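## 4. Levelling and Fixing the Bundari 900 Table
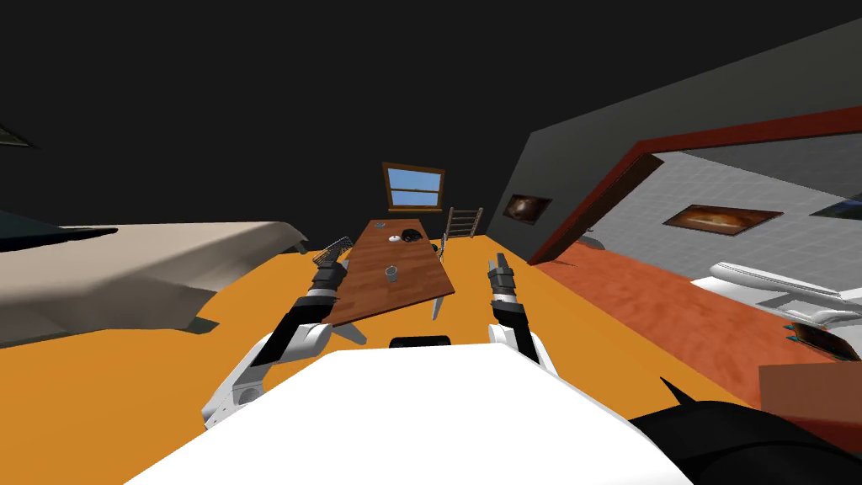 *Figure 4-1. Long table with reddish-brown wood-grain top (rendered view).*

This section covers positioning, levelling and wall fixing. Complete Section 3 (leg frame assembly) before starting. Two people are required for steps 1, 2 and 9.

### 4.1 Before you start

Tools required:

- Spirit level, 900 mm or longer
- 10 mm open-ended spanner
- Tape measure
- Pencil
- Drill and masonry or timber bit to suit the wall (wall fixing only)

Check that the floor covering is finished and that any adhesive or sealer has cured. Feet set on uncured vinyl adhesive will sink, and the table will need to be levelled again.

> **CAUTION:** Do not drag the table. Side loads on the adjustable feet can bend the threaded stems. Bent stems are not covered by the Dranari warranty.

### 4.2 Positioning

1. Lift the table by the long rails, one person at each end. Do not lift by the edge of the top.
2. Lower it into position with all feet touching the floor at the same time.
3. Leave a gap of 10 mm between the end of the top and the wall. The top moves slightly with changes in humidity.
4. Where the table is to be used from both sides, leave 900 mm clear along each long edge.
5. Mark the position of each foot in pencil.

### 4.3 Levelling

6. Wind all feet fully in, then out by two full turns.
7. Place the level across the width of the top at the end nearest the wall. Adjust the two feet at that end until the bubble is centred, then tighten the lock nuts by hand.
8. Repeat at the opposite end.
9. Place the level along the length of the top. If one end is low, have the second person take the weight off that end while both of its feet are wound out by the same amount.
10. Press down on each corner in turn. If the table rocks, wind out the foot that lifts by a quarter turn and test again.
11. Tighten all lock nuts with the spanner. Hold the foot still while tightening.

> **NOTE:** Maximum foot extension is 25 mm. On floors with a greater fall, fit packer kit 506 under the low feet. Do not stack packers.

### 4.4 Wall fixing (optional)

Wall fixing is recommended in classrooms and workshops.

12. Hold the bracket against the end rail and mark the wall through the slotted hole.
13. Move the table clear and drill the wall. Check for cables and pipes first.
14. Return the table to the pencil marks and fit the bracket. Leave the screw in the slotted hole a half turn loose to allow for movement.

> **CAUTION:** Distributed load must not exceed 200 kg. Do not stand on the top.

### 4.5 Rechecking

Check level and lock nuts one month after installation, and whenever the table is moved. For surface care, see Section 5.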